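Recording fan songs at home — tips from the Ratilari covers thread

Pulled together from the long thread as it was getting impossible to find anything. Mostly for people doing Ratilari covers and filk in a bedroom or kitchen with whatever's to hand. Add to it if you like, I'll tidy up when I get a minute.

THE ROOM

Bedroom beats kitchen every time. Kitchens ring. If the kitchen's all you've got, hang a duvet over the clothes airer and put it behind you, not behind the mic. People get that backwards.

Wardrobe full of coats, doors open, sing into it. Looks daft. Sounds great.

Clap once before you set anything up. If you hear a sort of zing after it, more blankets.

Fridge off while you record, and put your car keys in it so you can't go out and leave it off. That one's from Manee Sangkhawat and I've done it ever since I lost a tub of ice cream and some prawns to the second Lodumura medley.

Boiler on a timer? Check the timer. Mine fires up at 6.15 in the evening, right through three takes of the closing theme before I twigged.

MICS AND STANDS

No stand: broom handle, bucket of sand, electrical tape. Sock between the tape and the mic or every footstep comes through. Dry sand please.

Pop shield from an old pair of tights over a wire coat hanger. Bend it into a circle, stretch, knot, snip. A hand's width off the mic. One layer if they're thick tights, two if they're thin ones.

Acoustic guitar: point the mic where the neck joins the body, tilted in at 45 degrees. Not at the hole. The hole is boom and nothing else.

Phone is fine. Really. Take the case off first, some of them half cover the mic. Aeroplane mode. Face down on a folded towel if it's on a table.

CABLES

Label both ends. Bread bag tags are perfect, write on them in biro and clip them on. Masking tape goes gooey after a summer in the loft.

Don't wind them round your elbow. Loose loops, over then under, velcro strip. Rungnapa Luangrath's are ten years old and still quiet.

Crackly jack plug — unplug it, wipe with a dry cloth, push it in and out of the socket a few times (with the speakers OFF). Cures more than half of them. If it's still crackling wiggle the lead near the plug and if that changes the noise the solder's gone.

Hum that stops when you touch the strings is usualy your guitar picking up the room. Turn on the spot till it drops. Move away from the laptop charger, or run the laptop on battery.

DOING THE ACTUAL SONGS

The opening theme is 166 bpm. Set the click before you do anything else. Everyone thinks they can feel it and everyone's slow by the second verse.

Harmonies: record the low one first. Then the tune. Then the silly high one when your voice has warmed up and the neighbours have gone out.

The Rirkow whistle bit. Can't whistle? Blow across a half full bottle, pour water out or in till it's in tune. Brown sauce bottle worked for me, washed obviously. More water, higher note.

Shaker: rice in a spice jar, lid taped on. Lentils are softer. Pasta's too loud, don't.

Thunder for the Yensuk scene — big baking tray, held by one corner, wobble it gently. Well away from the mic. Amos Mercado used an oven shelf and it sounds like an oven shelf.

Voice sounding harsh and quacky? Pull down a bit at 2,000 Hz. Small dip. If you still don't like it, stand back from the mic before you touch anything else in the software.

Reverb last. Then less of it than you want.

SAVING AND SENDING

Keep every take till the song's up. Then keep them another month.

Name files with song, part, take. "final new final 2" is no help to whoever's mixing, and it's usually Wiroj Paisan mixing, and he's got a job.

Count yourself in out loud on every part, even if you've got the click in your headphones. 4 clicks, then in. Makes lining up the group songs a five minute thing.

Send WAV for group songs, MP3's ok for showing people. Don't turn it up to make it sound finished, if it's sent too loud and crunchy it can't be fixed.

Say who did what when you post. Lyrics, playing, mixing. Somebody always gets left off and then there's a mood in the thread for a week.

ODDS AND ENDS

Room temperature water, not iced. Apple slices if your mouth's clicking.

Take your watch off. And the noisy coat.

Wooden chair that creaks: rub candle wax on the joints. Or stand up, you'll sing better anyway.

Headphones, closed ones, and one ear half off if you keep drifting sharp.

Cat out of the room before you press record. Door shut. Check under the bed.

Drying out a damp mouth organ — tap it on your palm, holes down, leave it on a tea towel overnight. Never the radiator, the wood ones warp.

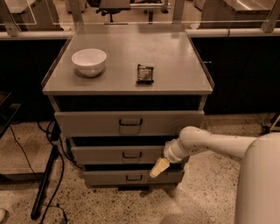
Can I join in a group song if I only have a phone and no headphones?

Borrow some headphones if you can, even cheap earbuds, otherwise the backing track leaks into your part and it can't be mixed. The phone itself is no problem.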